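Velta moves to reusable ribbed cups in its staff canteens

Velta will stop buying single-use drinking cups for its two staff canteens at the end of May and replace them with a reusable plastic tumbler supplied by Fendier. The first delivery, 1,993 cups, has been received and is being washed and sorted before it goes out to the counters.

The cup is a straight-walled cylinder in translucent purple plastic with a rounded rim. Horizontal ribs run around the body. Fendier lists the model for commercial dishwashers and rates it for 200 wash cycles, after which the supplier takes the cups back for regrinding. Cups with a split rim or deep scratches on the inside will be pulled earlier.

Sânziana Costache, who runs canteen purchasing, said the ribbed wall was chosen after a trial with a smooth cup from Paulík. The smooth cups stuck together when stacked straight from the dishwasher and had to be separated by hand. "With the ribs there is less flat surface touching, and the stack comes apart," she said. The trial covered one lunch service per cup type, and no measurements of drying time were made.

Color was a secondary matter. Clear cups were ruled out over the risk of confusion with the glasses used in the meeting rooms, which go through a different wash line. The purple is mixed into the plastic, so there is no coating to wear off.

Each dishwasher rack holds 48 cups upside down. Used cups go on the return shelf next to the tray trolley, emptied, and should not be placed inside one another with liquid in them. Lids will not be provided. Hot drinks stay in the existing china mugs for now, as the tumbler is intended for water, juice and other cold drinks only.

The vending area on the ground floor will keep paper cups until the present stock runs out. A deposit was considered and dropped. Emilian Enache, who keeps the canteen accounts, said losses would be checked after the summer and the deposit looked at again if the count had fallen sharply.

Staff who want to comment on the new cups can do so on the canteen page.
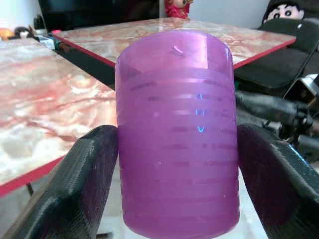 Lenuța Tudose: Please put a few on the ground floor too. I fill mine at the water tap by the stairs and would happily carry it back up to the return shelf. And could the racks be left to dry a bit longer before lunch? Ribs hold water, at least on the ones I have at home.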